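Recording Two-Handed Garment Demonstrations at Home
Operator guide, Rollari data program
Prepared by Ilaria Pagano. Revised January 29, 2020

Purpose

This guide is for operators who record garment handling with a pair of hand-held grippers. Recordings made under it are used to train the Rollari folding model, which learns from examples of people handling ordinary clothes in ordinary rooms. Operators should read the guide in full before their first session and keep it available while recording.

Before the session

Charge both grippers and confirm that each has free storage. Open and close the jaws of each unit several times. The movement should be smooth, and the pads should sit flat on the fingers. A unit with a loose or lifting pad must be exchanged before use.

Select a bed, sofa or table wide enough to lay out a pair of adult pants. Patterned bedding is acceptable and does not need to be covered. Furniture, curtains and household items may remain where they are. Documents showing names, addresses or account numbers must be put away.

Each session uses one garment at a time. Other clothes may stay within view, provided that they are not moved during the take.

Starting a take

1. Place the garment on the surface in a loose heap. Do not arrange it.
2. Hold one gripper in each hand with the jaws open, and pause for a moment with both units still.
3. Start the recording on both units and bring the jaws together once in view of each other. The processing team uses this motion to align the two streams.
4. Approach the garment at a natural speed.

Lifting by the waistband

For pants, the first grasp should be on the waistband. Take hold near one end, then bring the second gripper to the other end and close it before raising the garment clear of the bed. Elastic waistbands tend to gather between the jaws, and a drawstring may hang free. Leave it hanging unless it becomes caught in the linkage.
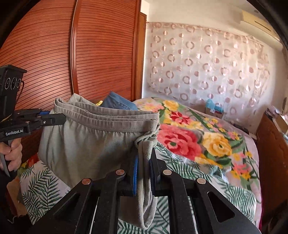
Gray sweatpants raised above the bed, with one gripper at the left of the waistband and another near the waist.

Hold the garment in the air long enough for the fabric to settle. Both grippers should remain in view of each other where the room permits. If a leg falls between or in front of the jaws, continue the take. The model must be able to recognize a garment that partly hides the tool, and such takes are among the most useful we receive.

Spreading and correcting

Once the garment has settled, move the hands apart until the waistband is extended. Avoid pulling it tight. A waistband that remains folded should be lowered to the surface, released on one side and grasped again closer to the end.

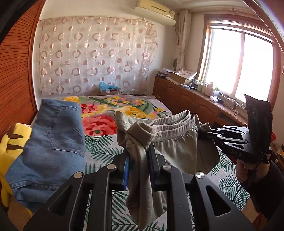

Corrections of this kind are to be kept in the recording. Operators sometimes stop and begin again when a grasp is poor, and the result is a collection in which every attempt succeeds at once. Eskil Tangen's review of the November recordings covered 1,394 takes, of which only 26 contained a second grasp. The target for the present round is 400 takes with at least one correction.

Cables require attention at this stage. Route any cable so that it hangs below the hand and away from the fabric. If a cable is picked up together with the garment, stop the take and mark it as void.

Ending a take

Lay the garment on the bed, fold it once lengthwise and once across, and withdraw both grippers with the jaws open. Stop the recording only after both units are clear of the cloth. Shake the garment out before the next take and drop it in a different position.

Operators should rest after every 30 takes. Tired hands produce slow, uneven closing movements, which reviewers are instructed to reject.

Labeling and upload

Enter the garment type, the surface and the number of grasps in the session form. Void takes are listed separately and should not be deleted from the unit. Upload both streams on the same day, using the Gourlay transfer page, and keep the local copies until the upload has been confirmed by e-mail.

Questions about equipment should be addressed to the Zirkatden service desk. Questions about this guide should be addressed to Ilaria Pagano.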